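4. Instalación y puesta en servicio del estor enrollable motorizado Taltine

4.1 Comprobaciones previas

El conjunto Taltine se suministra con el eje montado de fábrica y el motor alojado en el extremo derecho. Para instalarlo en el lado izquierdo, consulte el apartado 4.6 antes de retirar el embalaje.

1. Mida el ancho del hueco en tres puntos: parte superior, centro y parte inferior. Anote la medida menor.
2. Mida la altura desde el dintel hasta el alféizar. La caída máxima admitida es de 3.048 mm.
3. Compruebe que la superficie de fijación es plana y admite tacos de 6 mm. En tabiques de yeso laminado utilice anclajes específicos, no incluidos.
4. Verifique que existe una toma de corriente a menos de 2.000 mm del extremo del motor.

Nota: en huecos con altura superior a 2.000 mm el soporte intermedio Clatetti es obligatorio cuando el ancho del tejido supera los 1.000 mm.

4.2 Fijación de los soportes

1. Marque la posición de los dos soportes laterales con la plantilla suministrada. La línea de puntos corresponde al borde exterior del tejido.
2. Taladre los orificios y coloque los tacos.
3. Atornille los soportes sin apretar del todo. El soporte del motor se identifica por la ranura en cruz; el del extremo libre lleva un casquillo redondo.
4. Compruebe la horizontalidad con un nivel. Una desviación superior a 2 mm entre soportes provoca el desplazamiento lateral del tejido al enrollarse.
5. Apriete los tornillos en orden alterno.

PRECAUCIÓN: no utilice atornillador de impacto. La brida del soporte puede deformarse y el eje no encajará.

En dormitorios, despeje la zona situada bajo la ventana antes de taladrar. Si la cama no puede desplazarse, cúbrala con un plástico y retírelo solo cuando se haya aspirado el polvo del taladro.
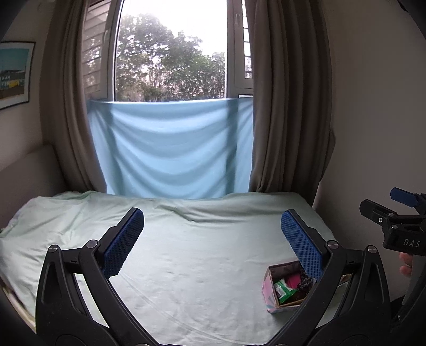
El contrapeso inferior debe quedar libre en todo el recorrido. Deje una separación mínima de 30 mm respecto a cabeceros, radiadores, manillas y cualquier elemento que sobresalga de la pared.

4.3 Colocación del eje

1. Inserte primero el extremo del motor en la ranura en cruz.
2. Presione el pivote retráctil del extremo libre, alinéelo con el casquillo y suéltelo. Debe oírse un clic.
3. Tire suavemente del eje hacia abajo para confirmar el enclavamiento.
4. Retire la cinta de protección del tejido.

4.4 Ajuste de los finales de carrera

1. Conecte la alimentación. El motor realiza dos movimientos cortos.
2. Mantenga pulsado PROG en el mando Kirnar durante cinco segundos, hasta que el indicador parpadee en verde.
3. Lleve el estor a la posición superior y pulse STOP dos veces.
4. Lleve el estor a la posición inferior y pulse STOP dos veces.
5. Pulse PROG para guardar. Si no se guarda en unos 60 segundos, el motor conserva los valores anteriores.

Nota: el motor dispone de protección térmica. Tras cuatro minutos de funcionamiento continuo se detiene; espere a que se enfríe antes de repetir el ajuste.

4.5 Avisos del mando

Parpadeo rojo lento: batería baja. Sustituya la pila.
Parpadeo rojo rápido: motor fuera de alcance o sin alimentación.
Rojo fijo: obstáculo detectado durante la bajada. Suba el estor, retire el obstáculo y repita la maniobra.

Si el aviso persiste, anote el código de la etiqueta del eje y contacte con el servicio técnico. El recambio del motor tiene la referencia 579.

Villalobos Sistemas de Sombra · Servicio técnico · Contacto · © Todos los derechos reservados · Volver arriba
Compartido 14 veces · 3 comentarios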